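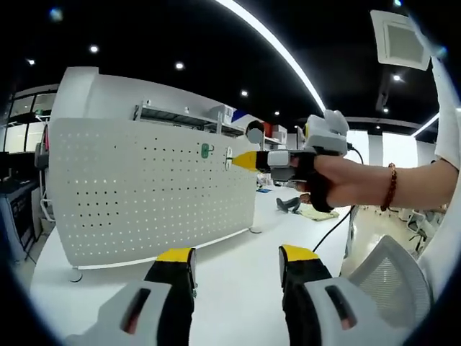 Putting Things Back: Shared Supplies in an Open-Plan Workplace

Project report, second-year course in Workplace Studies
Matúš Tóth and Tapio Hirvonen

1. Background

Most offices own a set of things that belong to everyone: scissors, tape, a hole punch, a tape measure, screwdrivers, spare chargers, the good stapler. They are cheap and easy to replace, and people still lose a fair amount of time looking for them. Our course asked for a project on an everyday problem at a real workplace. We chose this one after Tapio spent most of a lunch break at his summer job looking for a box cutter.

The fieldwork was done at Lenberg, a shared office building on the edge of Barkholm. The building is rented floor by floor. Our floor is open plan and used by several small companies, and the supplies are paid for out of the rent. The building manager keeps a yearly budget of 2,000 euros for replacing small items on the floor. She told us it is usually gone before summer.

2. Question

We wanted to know whether the way shared items are stored changes how often they are put back. We compared three kinds of storage:

Drawers. A cabinet with deep drawers and one label on each drawer.
Open shelves. Plastic bins on a shelf, each with a printed label.
Pegboard. A wall board with hooks, and a painted outline behind each item.

We expected the pegboard to do best. An empty outline is easy to see from across the room, and a person holding a tool can tell at once where it goes.

3. Earlier work

There is less written about this than we thought. Most of what we found deals with factories or hospital stockrooms, where a missing item can stop work or put someone at risk. Outlines behind tools, often called shadow boards, are common in those places. Advice for offices is mostly written by companies that sell storage, and we did not use it as evidence.

We also read two older student reports from our own department. One of them looked at coffee mugs in a staff kitchen and found that people were more careful with mugs that had a fixed hook than with mugs kept in a cupboard. That report had a small sample, but its method was simple and we borrowed from it.

4. Method

We picked 32 items and divided them among the three storage types so that each type had a mix of popular and less popular things. Every item got a small colored dot so that we could tell it from private property. We did not tell people on the floor what the dots were for until the end. The companies had all agreed beforehand that a storage study could take place.

The study ran for four weeks in October. One of us walked the floor at 4 p.m. and marked each item on a sheet as "in place," "wrong place," or "not found." Some days were missed because of classes, and on other days we only had time to check part of the list. In total we made 444 item checks.

"Wrong place" meant that the item was in the storage area but not in its own spot. "Not found" meant that it was not in the storage area at all. We did not search desks or open anyone's drawers, so "not found" includes items that were simply in use at the time.

At the end we talked to people from each company on the floor. These were short, informal conversations by the coffee machine. We took notes and did not record anyone.

5. Materials

The cabinet and the shelf were already there. The pegboard was a steel panel ordered from Plustero, with plastic hooks sold separately. We mounted it next to the printer because that wall was free.

The hooks gave us more trouble than anything else in the project. They push into the holes from the front and are held by a bent prong. When someone lifts a heavy item off quickly, the hook tends to come with it. The person then either pushes the hook back into the nearest hole or puts it down somewhere. After the first week we had hooks turning up on the windowsill, in the paper tray, and on desks. Since an outline without a hook is not much use, we started writing down missing hooks as well.
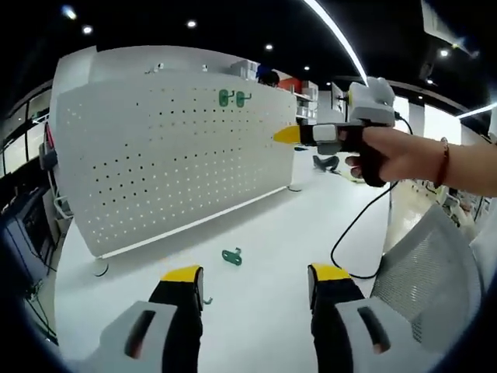 Figure 1. Green plastic hook on a white desk.

In the second week we moved the heaviest items to the bottom row, where people lift them more slowly, and this helped. Locking clips would probably have helped more. We had none, and the order would have come too late.

6. Results

The pegboard had the largest share of items in place, followed by the open shelves and then the drawers. The gap between pegboard and shelves was smaller than we expected. The gap between shelves and drawers was large.

The type of error was also different. In the drawers, items were mostly in the wrong place: a person opened the nearest drawer, saw other tools in it, and dropped theirs in. Drawers filled up with mixed items until someone tidied them. On the pegboard this almost never happened. Items were either on their outline or gone.

Scissors were the worst performer in every storage type. One pair was never seen again after the first week. The tape measure was the best, maybe because people use it for a minute and have no reason to keep it at their desk.

We had not planned to look at distance, but it showed up in the conversations. People who sat far from the printer said they kept a tool until they had another reason to walk that way. One woman from Mikuš, a translation company at the far end of the floor, showed us a mug on her desk where she collected things to take back "on the next trip." Two of our dots were in it.

7. Discussion

Our results support the idea that visible storage helps, with some limits.

The pegboard was new and the other storage was not. People may have treated it with more care simply because it had just gone up. A longer study would show whether this wears off. The in-place share for the pegboard was a little lower in the last week than in the first, but the hook problem was going on at the same time and we cannot separate the two.

The checks were always done at the same hour. Late afternoon is when many people are finishing tasks, so more items may be out at that time than in the morning. It would have been better to vary the hour.

We also moved items in the middle of the study, as described in section 5. This was a mistake from a research point of view. We should have tested the board for a few days before we started counting.

8. Suggestions for the building

Keep the pegboard, and replace the loose hooks with a type that locks.

Put a second small set of scissors and tape at the far end of the floor. This costs little and removes the main reason people gave for holding on to things.

Use the deep drawers for spare stock only. Nothing that people borrow during the day should be kept there.

Check the board once a week and put stray hooks back. The building manager has agreed to add this to the Lenberg cleaning list.

9. Division of work

Matúš wrote sections 3, 6, and 7 and made the check sheets. Tapio arranged access to the building, mounted the board, and wrote the remaining sections. The checks and the conversations were shared. The completed check sheets are kept in the department office and can be borrowed on request.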